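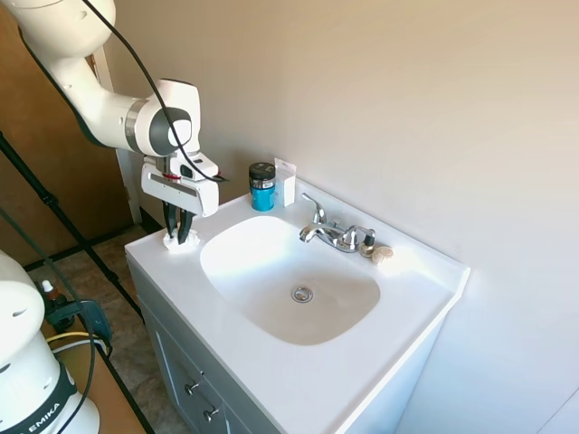 Hard water and what I did about it

4 March 2021

We moved out to Arnel two years ago and I did not think about the water once before we signed. It is well water for most of the road and it is hard. The first sign was the kettle, which had a crust on the bottom inside a month. Then the shower head started spraying sideways. Then the towels went stiff.

I bought a test kit from Hendus, the hardware place out past the grain elevator. You fill a little tube, add drops until the color changes, and count the drops. Mine came out at 40 grains. The chart in the box stops at 25 and just says "very hard" after that. I ran it again the next morning and got 40 again.

For a while I got by with vinegar. A bag of white vinegar tied over the shower head overnight does work. Same with the kettle. For faucets I soak a paper towel, wrap it around the base and leave it an hour. Do not do this on brass or anything with a colored finish. I took the shine off a towel hook that way and it has not come back.

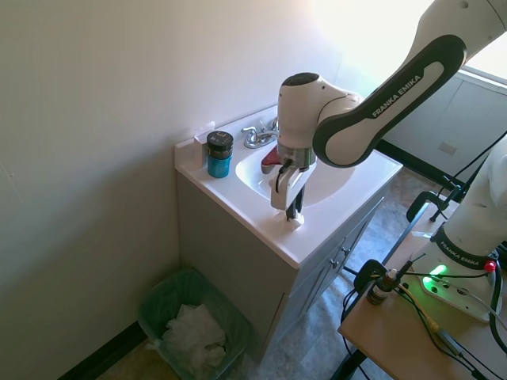
White oval basin, chrome faucet with a lever handle on the left.

White sinks are easier to live with than dark ones. Our kitchen sink is black and every drop that dries on it leaves a ring. If I were picking again I would go with white all through the house and chrome for the faucets, which can be wiped down with vinegar and rinsed.

In the end we got a softener. I had two quotes. Welline wanted to put in a twin tank unit and would not come down on price. Gilani quoted a single tank with a bypass for the outside tap, and we went with them. The install took most of a day, mainly on account of the old pipe by the pressure tank, which had to be cut back further than planned.

It takes salt in 40 pound bags and we go through 2 a month. I keep them on a pallet in the garage - they will pull damp out of a concrete floor and set like rock. The softener regenerates at night and you can hear it from the back bedroom. I moved the start time to 3 a.m. and have slept through it since.

The water feels slippery at first. You think the soap is still on you. That took a week to get used to. I cut the laundry detergent by half and the towels are fine now.

Still to do: flush the water heater. There are 47 gallons in there and I expect a good bit of scale at the bottom. I am leaving that for April, when I can run the hose out to the ditch without it freezing.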